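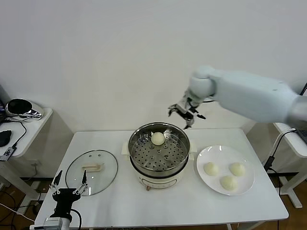 Chapter 3
When the Gripper Stops Early

A fault in a robot cell is seldom found where it first shows. At the Hirside training kitchen, a two-arm robot had been set to load and unload a steamer, and one Monday it stopped with an arm held over the pot. One bun was still on the perforated tray, three were on the plate to the right, and the glass lid lay flat on the table. The screen reported a grip fault. Lacey Lambert, the operator on shift, reached in to take the last bun out by hand. The arm moved 31 millimeters before the safety stop caught it.

She was not hurt, but the log showed two separate problems. The arm had paused to wait for a force reading, and a pause is not a stop — the motors were still powered. The fault message gave no sign of this. The second problem was older. The force sensor had dropped out 46 times that month, and each time someone had cleared the message and carried on.

This chapter uses the Hirside case to cover three subjects: the difference between a paused and a stopped robot, how to make a cell safe before reaching in, and how to read a fault log. Before you start, review the section on stop categories in Chapter 2. You will need those terms for the first exercise.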